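4. Collecting the Demonstrations

4.1 Setup and two ways of teaching

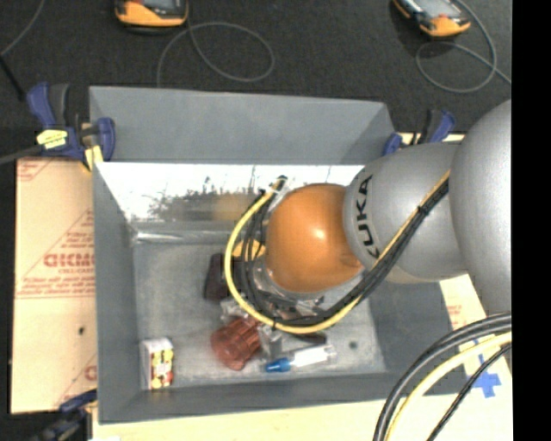 All of the data in this paper come from one cell at our Mistden lab, and every demonstration was given by a person, either with a hand on the arm or from a desk across the room. We wanted both. Hand guiding is quick to learn and gives lovely, confident approach paths, while remote control keeps the person's body out of the camera view and lets the arm move under the same controller it will use at test time. Most earlier work picks one of these and sticks with it. We were curious (and, we admit, pretty excited) to see what a policy would make of a mix.

The task is easy to state. The robot reaches into an open bin, picks up one item, lifts it clear of the rim, and carries it to a drop point outside. The episode ends when the item is released at the drop point or when the person gives up. There is no fixed order and no target item. Demonstrators were told to pick whatever looked easiest to them at that moment, and to go on until the bin was empty or they felt stuck. We think this freedom is a big part of why the data are so rich. People are wonderful at spotting the one item that will come away cleanly, and that choice is exactly what we would like a policy to pick up.

We call the remote control interface Flostis. The operator holds a six-axis input device in the dominant hand and a two-button grip in the other. Pushing the device gives the tool a velocity in the camera's coordinate system, so "away from me on the screen" is always away on the screen, even after the wrist has turned. The first version used the robot's base coordinates instead. Two of our three operators could never get used to it, and the change took an afternoon to write. It was the best afternoon of the project.

Rokeso is the recording layer beneath both modes. It stores joint positions, tool pose, the tool command, the measured wrist force, and the images from the fixed camera, all stamped with one clock. In hand-guiding mode the arm runs under gravity compensation and the tool is opened and closed with a foot pedal. In remote mode the same fields are filled, plus the raw input from the operator's device. Keeping one file format for both modes meant that every later step (filtering, relabeling, training) could be written once.

4.2 The bin and what goes in it

The bin stays in the same position for every session. Early on we let it sit freely on the work surface, and it crept a little each time the tool pressed against a wall. The creep was small enough to miss by eye and large enough to spoil a calibration, so we moved to clamps. They are still in the cell now; in Figure 3, three of them with blue parts can be seen around the bin, one of them gripping the back left corner. We checked the pose of the bin against the arm at the start of each session by touching the tool to two points on the rim.

Items were drawn from a pool of household goods and packaging. We deliberately favored things that are hard to see or hard to hold: clear plastic, thin walls, ribs, caps, crumpled film. The load in Figure 3 is typical of the sparse end of our range. There is a small printed box in the front left corner, a tilted reddish-brown item with ribbed sides that works like a cup as far as grasping goes, two pieces of clear plastic, and a tube lying almost flat with its blue cap pointing left. Even a load this light gives a demonstrator plenty to think about. The box stands close to two walls, and the clear pieces near the ribbed item are a real test for any depth sensor.

The bin itself makes things harder still, in a way that turned out to be useful. Its far inner band is bright and reflective, washed out to white along the upper part in the view of Figure 3, and a policy that leans too heavily on brightness edges will happily treat the wall as an object. Human demonstrators ignore the glare without even thinking. We left it in on purpose.

4.3 Moving the arm close to the walls

The part of the task that separates a good demonstration from a poor one is the last stretch of the approach. With the KUKA arm reaching over the bin, the wrist, the cables, and the tool all have to share a small space, and much of what the demonstrator would like to see is hidden under the arm. Figure 3 shows how much: the arm covers much of the right half of the bin, and most of the tool is out of sight beneath it. A person guiding by hand simply leans over and looks. A remote operator can't do that, and has to work from what was visible before the arm came in.

We watched this closely, and it led to our favorite finding of the whole collection effort. After a few hours of practice, all of our remote operators had started to do a short pause high above the bin before going down. Areeba Butt began doing it first, and when we asked, she said she was "taking a picture in my head." Thảo Tiêu did the same thing but with a small sideways move, so that the item would slide out from under the arm for a moment. Neither habit had been taught. Both show up clearly in the recordings as a dip in tool speed well above the rim, and both turn out to matter a great deal for the trained policy (Section 5.3).

Cables deserve a word. On our arm they run outside the housing, including a yellow one that swings in a wide loop beside the orange cover at the wrist. That loop changes shape as the wrist turns. In hand-guiding mode people steer around the cables by feel, turning the wrist early to keep slack on the side away from the wall. In remote mode there is no such feel, so we added a soft limit on wrist rotation below the rim. When the operator reaches the limit, the input device gives a gentle buzz and the rotation command fades to zero. Operators told us they stopped noticing it within the first session, and that is the highest praise a safety limit can get.

4.4 Demonstrators and sessions

Three people gave all of the demonstrations used for training. Areeba Butt and Thảo Tiêu had worked with robot arms before. Zeeshan Dhanial had not, and joined in June after the interface was stable. We were keen to include someone new to the field, since a teaching method that only suits experts isn't much of a teaching method! His first recordings are slower and have more corrections in them, and we kept them. Sessions were limited to the morning, with a break whenever the demonstrator asked for one. Tired operators press harder, and the wrist force signal shows it plainly.

In total we kept 1,051 remote demonstrations and 337 hand-guided ones. The gap reflects how the two modes feel over a long day. Hand guiding is fun for the first stretch and then it is simply physical work, while remote control can be kept up comfortably. Across both modes the arm made 3,332 grasp attempts, counting every closing of the tool inside the bin whether or not an item came up with it. Failed attempts stay in the data as long as the demonstrator went on to recover. A recovery is worth a lot: it shows the policy what to do one second after things go wrong, and there is no other natural source of that kind of example.

An episode was dropped only if one of the following was true: the clock check in Rokeso failed, the bin pose check before the session was out of tolerance, or the arm's own collision monitor stopped the motion. Zubaida Usmani went through the dropped episodes a second time and restored the ones where the monitor had fired after the item was already released.

4.5 Turning demonstrations into training data

Hand-guided episodes can't be used as they are. The person's hands and forearms appear in the images, and a policy trained on them learns to expect company. We therefore replay each hand-guided path on the arm with the demonstrator standing back, with the items put back in place by hand against an overlay of the first image. It sounds tedious, and it is, but a well-practiced pair can reset a sparse bin quickly. For crowded bins the reset is too loose to trust, so hand-guided data in this paper are limited to light loads.

Remote episodes need far less care. We trim the idle time at each end, resample the commands to a fixed rate, and leave everything else alone. We tried smoothing the operator's input and were delighted to find that we could skip it. The small jitters average out during training, and smoothing had been blurring the very pauses described in Section 4.3.

One labeling choice is worth spelling out for anyone who would like to repeat this work. We mark the moment of commitment, meaning the point after which the demonstrator no longer changes target. Ehsan Rana wrote the rule for it, which looks for the last large change in the heading of the tool, and then checked the rule by eye against a set of episodes from each demonstrator. It agreed well with his judgment for Butt and Tiêu. For Dhanial's early sessions it marked the point too late, as he tended to correct his heading all the way down, and those episodes were labeled manually. We use the commitment mark to weight the loss, with more weight on frames before it, where the interesting decisions are made.

The Bhutto split, used for all of the results in the next section, holds out items and never holds out people. Every demonstrator appears in both the training and test portions, while the tubes, the ribbed items, and one group of clear packaging are seen only at test time.

We use cookies to improve your reading experience. By continuing to browse this site you agree to our use of cookies. Accept all | Manage preferences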